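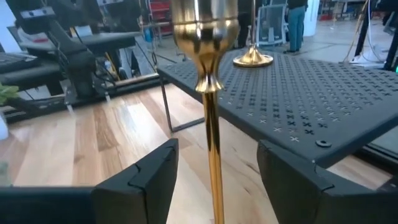 About Derncombe

Welcome, and thank you for stopping by! We are Derncombe, a small firm that helps other small firms (and a good many schools and workshops) figure out what robot equipment they need, what it is going to cost them over the years, and which parts of the shopping list can safely wait until next January. We don't sell robots ourselves and we never have. We help you plan for them, and then we sit with you while you go through the quotes.

The business was started by Fatima Briggs, who had spent a long stretch of her working life on the buying side of the table and had signed for more than one machine that arrived without the mounts, the cables or the training hours it needed. She still reads every budget before it goes out, usually with a pencil, and she is very happy to talk on the phone for longer than you meant to.

Most of our clients come to us with a price for an arm in hand and not much else. That's a fine place to start! We add the rest of the sheet with you: grippers, a table and a frame to fix things to, computers and monitors, floor space, spare parts, and the hours of whoever will be looking after it all. Our Aven planner is the worksheet we use for this. It has been through a lot of versions, and the current one fits on 2 pages if you print it small. Ruddock is our longer service, for people who are fitting out a whole room and want company from the first sketch to the final invoice. 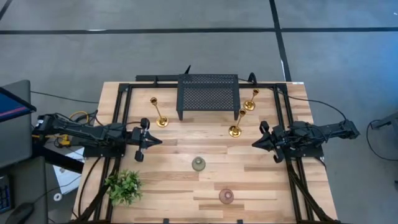
Tetholm, 14 March 2022

A word on two arms or one, as we are asked this nearly every week. A two-arm station with one gripper on each side of the table is a lovely thing to have, and for handling candlesticks, little glass vases and other awkward household shapes we do like to see it in a plan. But the second arm brings its own gripper and its own cabling, and it wants its own line in the budget, so please don't tuck it under "extras" and hope for the best. One client did that and found a gap of some 1862 dollars in cables and brackets alone, which we were able to spread over two quarters with a bit of shuffling.

We'd also gently suggest setting aside money for the things being picked up. Props get forgotten in almost every first draft we see, right along with tape for the floor.

If you'd like to talk, a first call is free and you don't need to prepare anything for it. Ask for Fatima, or for the Aven worksheet by name, and we'll send you a blank copy to scribble on beforehand.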